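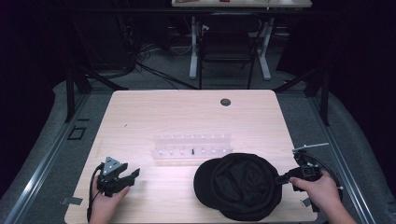

Run 197 was going to be the good one. I could feel it in my thumbs.

We had been teaching the cap since June, me on the grippers and the Gratbridge software listening in the corner, and I still got a kick out of it every morning. You slide your fingers into those two black claws and for a second you're a person holding tools. Then you squeeze, and the jaws close, and somewhere down the cable a machine is learning what you mean by gentle!

"Slower on the brim," said my boss over the headset. She was calling from the Nasetby office and had the feed up. "Tichý keeps snatching at it."

Tichý was our robot. It had the patience of a stone and the manners of a goat, and I adored it. For weeks it had grabbed the crown of the cap and squashed it flat, and it did that because I had squashed it flat, six times in a row, on a day when I was tired and wanted lunch. Everything it did wrong, it had gotten from me. I found that wonderful. My mother says the same about how I hold a fork.

So, 197. Right gripper in from the side, low over the wood. Pinch the edge. Wait – really wait, long enough to feel silly – then lift, with the left coming across underneath to catch the sag. The cap rose and hung there like a sleepy bat. I turned it, set it down with the brim facing me, and let go.

"Oh, that's nice," she said.

"Can I do it again?"

"You have to do it again. We need 200."

I did three more, and 199 was a bit wobbly, but I asked her to keep it. A cap doesn't always come up clean. I wanted Tichý to know what it looks like when you fumble and carry on.

Training ran overnight on the Platska machine down the hall. I should have gone home. I ate crackers on the stairs and listened to the fans.

In the morning we set the cap out and I put my hands in my pockets, which felt awful. The arm came in low. It stopped at the brim and closed on the fabric, and then it didn't move. My boss breathed in on the line.

"It's stuck," she said.

"No, no, give it a second," I said. "It's waiting!"

The cap began to lift.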